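Keeping a two-arm cell in order: an interview with Panagiotis Manolakis

Stelham, April

The can-sorting cell at Fimine's Stelham unit is a small installation: one table, two arms, one slatted wooden rack and a supply of drinks cans. Panagiotis Manolakis has looked after it from the first day of assembly. He trained as a maintenance fitter and spent most of his working life on packaging lines before moving to Fimine.

The two arms face each other across the table, one on the left edge and one on the right, each with its own gripper. "The arms have to agree on where things are," Manolakis says. "Each one measures from its own base. If one base creeps by a millimetre, that arm will still repeat perfectly well, but it repeats in the wrong place. The other arm then gets the blame."

For that reason his morning check begins with the bases and leaves the grippers until later. He goes over the mounting bolts with a torque wrench, then sends each arm in turn to a reference point and reads the offset. The readings go into a paper log, which at the time of our visit had reached entry 2861.

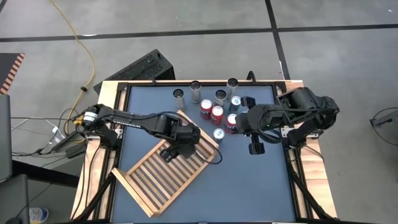

"I do the rack after that," he continues. "It sits at an angle to the table. The angle is in the program, so if a person knocks the rack while wiping down, the program is wrong. I push it back to its marks and run one can in and out at low speed. If it goes in without touching a slat, I leave it alone."

The cans are the part of the process he trusts least. An empty can deforms under quite a light grip, and a dented one no longer stands straight. Manolakis sets the gripping force with an old can first and raises it in small steps until the can stops slipping. He then takes a reading for each size in use, as a setting that holds a wide can securely may not close far enough on a slimmer one. "People want one number for everything. I tried that. We had cans on the floor by ten in the morning."

Cables take up more of his time than motors do. The gripper lead has to follow the wrist through its whole range, and too short a loop pulls on the connector. Too long a loop catches on the work. He moves the wrist by hand to both ends of its travel with the power off, watching the lead throughout, and replaces it at the first sign of whitening in the jacket. The present leads came from Chrysikopoulos, a supplier he has used before, and have lasted well. The earlier ones failed after around 42 shifts.

Asked about the worst fault so far, he describes a stoppage that took two days to trace. One arm would halt partway through a reach, though never at the same point. The controller reported a lost connection, and he changed the network lead, then the switch, then the lead again. The cause was a crimp inside a power plug, which opened slightly when the shoulder turned. "I had looked at that plug twice. It looked fine both times. Now I pull on every wire, gently, one at a time."

He has since written the pull test into the Hikier sheet, the checklist Fimine uses for all its small cells. It comes before any software step, and a second signature is needed if a plug has been opened.

The final item before release is a slow run with both arms powered. Manolakis stands within reach of the stop button and watches the distance between the grippers over the middle of the table, where their working areas overlap. "One arm waits, the other goes. If I see both of them moving in there at once, I stop it and look at the handshake signals. I don't let it finish the cycle to see what happens."
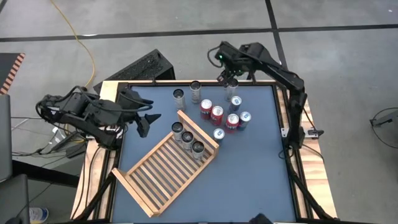
Spares and service intervals

The unit keeps one complete gripper on the shelf, together with fingertips, fuses and a made-up set of leads. Manolakis would like a spare wrist motor as well, but the delivery time is short enough that the request has been turned down. Fingertips are changed when the pads turn shiny. Joint covers come off once a quarter for cleaning, and the bolts are marked with paint when they go back, so that any movement shows up at the next morning check.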